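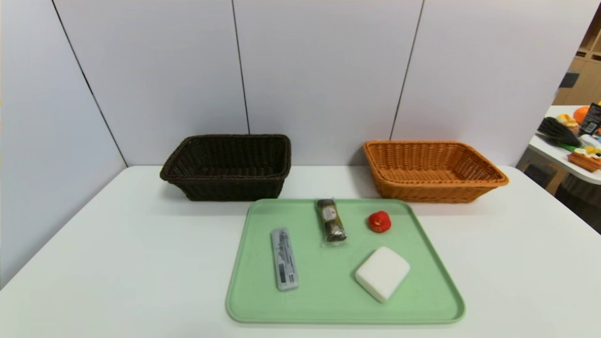 Materials and Households, Unit 5
Notes for the second meeting (D. Bellamy)

Last time we left Okafor's villagers cutting willow in the cold. Today: why they bothered, and why most of them stopped.

Before cardboard, nearly everything that moved went in a basket. Eggs, coal, laundry, the occasional baby. The basket maker was about as glamorous as a parking attendant, and about as easy to do without.

Okafor's main case is Mornby, where 190 households bought from 4 workshops. Read the price table slowly. A plain basket got cheaper for two generations while the rent on willow beds went up, and you can guess who made up the difference. It was the makers' children, who worked for free and left as soon as they could reach the door handle.

Then came molded plastic, which doesn't rot, doesn't snag your sweater and will outlive us all.

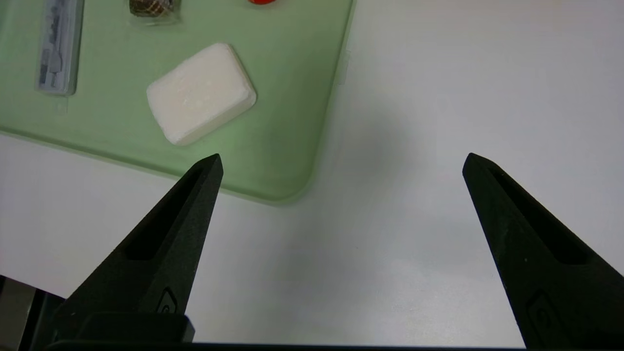
Green tray on a white tabletop.

Mateo calls the change "progress with a lid on." Jida thinks he is being sentimental about splinters. Decide which of them you'd rather be stuck in an elevator with, and bring one page saying why.

Reading: Okafor, up to page 235. Skip the appendix on knots unless you are having trouble sleeping.

Papers go in the box outside my office by 4 p.m. The box is wicker. It leaks.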